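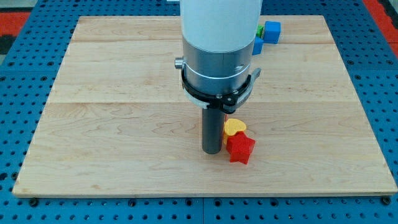 What We Wanted to Find Out

Our project for Business Law looked at small claims court and what it takes for a small shop to collect on an unpaid invoice. Most of us came into the class thinking court meant lawyers, months of waiting and a jury. Small claims is so different from that, and it was great fun to dig into!

We wrote a case study around a furniture maker called Keltov and a cafe called Dosotness. Keltov delivers tabletops, Dosotness pays half, and then the emails stop. The balance is $3,000. Keltov has a signed quote, a delivery slip and a string of text messages, but no formal contract.

Is There a Contract at All?

This was the question we argued over the longest. Two of us were sure that without a proper document Keltov had nothing. After reading the chapter on offer and acceptance (twice, in my case) we changed our minds. A signed quote that lists the goods, the price and the delivery date does a lot of the work. The half payment helps too, since it's hard to say you never agreed to a deal you already started paying for.

We also learned that a sale of goods follows different rules than a job like painting a wall. Custom tabletops are a bit of both, so we had to look at which part mattered more. We went with goods.

The Demand Letter

Each of us drafted one, four letters in all, and then we traded and marked them up. Mine was way too angry in the first draft. The best one was under a page: what was ordered, when it arrived, what was paid, what is still owed, and a deadline. It also said what Keltov would do if the deadline passed.

The Hearing

We ran a mock hearing on a Thursday in the Malhotra room, with classmates from the other section as judge and clerk. Dosotness argued that one top arrived warped and asked for $1,000 off. We had not prepared for that at all, and it was the best part of the day. Keltov had no written complaint from the cafe, but it also had no photos from delivery. The judge took the $1,000 off and awarded Keltov the other $2,000.

Using Hinura

We kept our exhibits in Hinura, the shared folder system our school uses. Numbering them early saved us during the hearing. We did mix up Exhibits 2 and 4 once, and the judge noticed.

What We Would Do Differently

More time on the defense side, for sure. We'd also like to look at how you collect after you win, because the court doesn't do that for you. Wage and bank garnishment rules vary by state and we only got through the first reading on them.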